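Subject: Re: [cell-sim] wrist camera mount and finger offsets, Trurovari cell

Ronaldo Ambrosio wrote:

> After the last merge the fingers in the Kandthorpe model close off center. The left one gets there first. I re-ran the zeroing script and got the same thing. Is it the mount or the joint limits?
>
> Ronaldo

Joint limits. The merge restored the old file, which has 22 as the upper limit on the left finger and 9 on the right. The mount transform is unchanged from July.

To fix it:

1. Stop the sim and delete the cached gripper model. A restart alone does not clear it.
2. Copy the limits block from the Fernton branch. Both fingers should read 22.
3. Load the bare scene, no parts, and command full open. Let it settle for up to 600 steps before reading the joints.
4. Check the wrist view. Both fingers should be in view with clear surface between them, inner faces toward the center. The gray and white inner faces are only shading, so don't edit the materials. 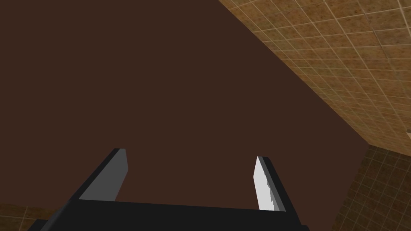
5. Run 100 open/close cycles and log both joint positions. If they still drift apart, send me the log and leave the limits alone.

The stepped edge in the shading on the right finger is a rendering artifact and has no effect on contact. I have not looked at the Javier model, but it reads the same limits file.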